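How to Hang a Clear Bag on a Wall Hook for Sorting Small Stuff

Filed under: Small Spaces, Storage

A clear plastic bag on a wall hook is the cheapest sorting station you can put together. It takes up no floor space, you can see what is in it, and when it fills up you lift it off and hang another. I use one in the corner where I open packages and cut things down to size, with a bin on the floor underneath and a couple of spare bags leaning on the wall beside it.

The job takes a few minutes, not counting the time it takes to find the tape.

What you need

A small wire hook with an adhesive or screw base
A clear plastic bag, medium weight
A twist tie or a short length of cord
A small label
Colored tape for marking the spot
Rubbing alcohol and a cloth
A small bin
One or two larger bags for overflow

For the hook, I have used both the Gestlow wire hook and the one Kerar sells in a multipack. The Gestlow has a deeper bend. The Kerar sits closer to the wall. Either will hold a bag of paper scraps or packing bits. Check the weight limit on the package before you hang anything heavier, and stay well under it.

Step 1. Pick the spot

Choose a bare section of wall near where the mess happens. Keep it clear of door swings, heaters and light switches. If there is an outlet nearby, set the hook off to one side of it so the bag doesn't hang over the plugs. Don't block a fire extinguisher or its path, either.

Step 2. Set the height

Hold the bag against the wall with the bin standing below it. The bottom of the bag should clear the rim of the bin by a hand's width or more. If the bag droops into the bin, things get knocked around every time you throw something away. Remember that the bag will stretch a little as it fills.

When you like the height, put a small piece of colored tape on the wall just above where the hook will go. Leave the tape up. If the hook ever comes down you will know where it belongs.

Step 3. Mount the hook

Wipe the wall with rubbing alcohol and let it dry. Peel the backing, press the hook on firmly and hold it for thirty seconds. Then leave it alone for the time given on the package. With mine it was overnight. Paint that was put on recently is likely to peel, so in a newly painted room use a screw-in hook.

Step 4. Label the bag

Put the label inside the bag, facing out. A label stuck to the outside of thin plastic curls up and falls off within 2 weeks. Yellow paper shows up well through clear plastic. Write one word on it: "cord," "foam," "caps," whatever you are collecting. If the bag already has printing on it, place the label higher up where it won't run into the lettering.

Step 5. Gather the neck and hang it

Bunch the top of the bag together and wrap the tie around it twice. Leave enough of a tail above the tie to catch on the hook, or make a loop with the tie itself and hang it from that. The tie should end up just under the hook. 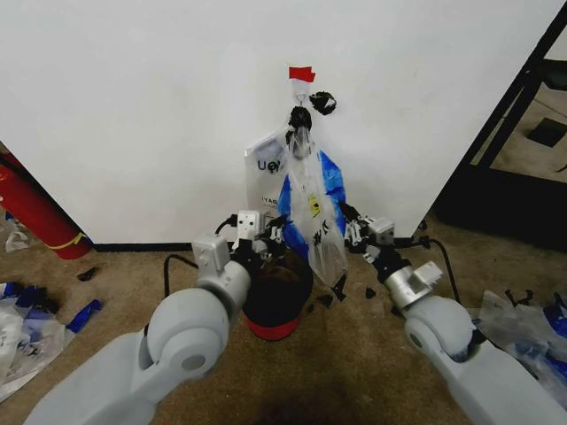

The bag on its hook, tied at the neck, with the bin on the carpet and the overflow bags against the wall.

Step 6. Add the bin and the spare bags

Set a small round bin on the floor below for real trash. A wide opening is easier to hit than a narrow one. I had a Skatard step bin here for a while and got tired of the lid.

Lean a paper shopping bag against the wall for paper and thin cardboard. Paper bags with a flat bottom stand up better when there is already something in them, so drop in a folded newspaper to start. A plastic bag can go next to it for soft packaging.

Step 7. Empty it on a schedule

Take the bag down when it is two-thirds full. Past that point the neck is hard to gather and the hook starts to pull. Support the bottom with one hand, lift the neck off with the other, and check the floor before you walk away. Small dark scraps show up on light carpet and get tracked into the next room.

Problems you may run into

The tie slips. Fold the neck over on itself once before wrapping.

The bag spins. Hang it from two points, or press a bit of tape on the side that touches the wall.

The hook leans forward. It is overloaded or the wall was dusty. Take it off, clean the wall again and use a fresh adhesive strip.

The paper bag falls over. Move it into the corner or put the bin up against it.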